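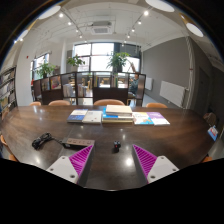
Before any support or brace goes back on the lending shelf at the Wikden walking club, it gets a check, and I've written my comments in beside each point so that Rory Mowat and whoever follows him can see what I was thinking. Do the checking somewhere with good light and plenty of room, and a long, glossy wooden table like this one suits very well, though please move the power strip and its bundle of black cable well over to one side before you spread the straps out!

**Knee and wrist supports, checked 13 Feb 2021 by Iona Shearer**

- [x] **Size label still readable.** Fine on all but the Okura wrist wrap, which has faded in the wash. I've sewn in a new one (medium).
- [x] **Stitching at the strap ends.** Pull gently, and then once more a bit harder. All good.
- [ ] **Hook-and-loop grips fully.** The Cindik knee sleeve lets go after 2 bends, poor thing. Pick the lint out with an old toothbrush and try again; if it still slips, Walter Quintero has spare strap in the blue tin.
- [x] **Side stays straight, no sharp ends.** Run a thumb along the whole length, inside and out.
- [x] **Lining clean and dry.** Lovely, thank you to everybody who washed theirs by hand as the tag asks.
- [ ] **Size card in the bag.** 3 missing. Marion Mackay is printing more, and do please measure the person's knee against the card instead of guessing, however sure they are.

Anyone with numbness, swelling or a rash should take the support off and talk to their doctor or pharmacist.

Next full check: September, Mhairi Menzies.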